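Repository > Manipulation > Papers > Section 4

Search this collection Enter title, author or keyword Go Advanced

4. Failure analysis: false closure reports in the marker task

4.1 Observed fault

The marker task asks the operator to move markers into a clear plastic container and then fit the lid. Demonstrations are recorded with the two hand-held grippers, and the policy is trained on the resulting finger widths and wrist poses. Of the 100 demonstrations collected at Borkden in January, 80 passed the automatic check. When the replay was run on the arm, the gripper stopped short of the marker barrel in several segments that the check had passed. The recorded width in those segments had settled at a constant value before the pads met the object.

We first suspected slip between the pads and the barrel. The pads are rigid and the barrel is smooth, so a small rotation of the marker during lifting would be hard to see in the width signal alone. Slip does not explain the early plateau, however. In the affected segments the width stopped changing while the wrist camera still showed the fingers moving.

4.2 Inspection of the recordings

We reviewed the wrist views and the head view by hand and sorted them by finger state. Two states matter for the argument: closed on a barrel, and open with no marker between the pads. The head view was used to establish where the hands and cables were relative to the table. Figure 4 gives one view of each kind. 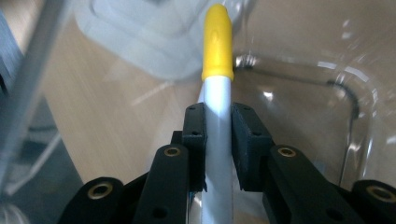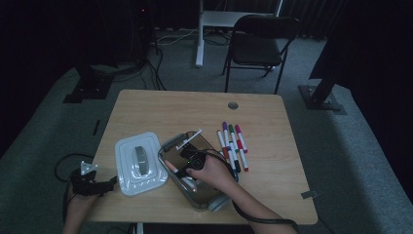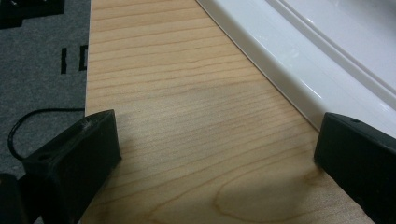
Figure 4. Marker task. First: wrist view, pads closed on the barrel of a marker with a yellow cap. Second: head view of the table, with the container, the lid and four markers. Third: wrist view, fingers apart over a pale wooden surface beside a white object.

Width was estimated again from the wrist views by tracking the inner faces of both pads. The estimate agreed with the recorded value at full opening. It departed from it during closing, and only in segments where the hand had turned outward shortly before the grasp. Bending the lead by hand at the strain relief, with the fingers held still, produced the same plateau on the bench. We conclude that the encoder line dropped out under bending and that the logger, Jemal, kept writing the last valid sample.

4.3 Why the check did not catch it

The check accepts a grasp if the width stays constant for 2 seconds after a closing motion. A held sample is constant by definition. The check therefore passed the faulty segments with the highest possible score, and the policy learned to treat a partly open gripper as closed. On the arm this is also a safety matter. The controller begins the lift as soon as closure is reported, and a marker that is touched but not held can be thrown from the table.

4.4 Changes made

The logger now writes a sample counter with each width value and marks the segment invalid if the counter stalls. The lead is clamped ahead of the strain relief. The lift is blocked unless the recorded width and the camera estimate agree. We have not tested the clamp over long sessions, and wear of the connector itself remains open.

Reader comments

Anoma Bepari: We had the same plateau on the Rernlow rig and blamed the filter for a long time. Was the counter added on the device or on the host? If it is on the host it will keep counting through a dropout.

Ghazala Hayat: On the device. The first version was on the host and failed for the reason you give. I will add a sentence to 4.4.

Anoma Bepari: Thanks. A plot of both width signals for one bad segment would help too.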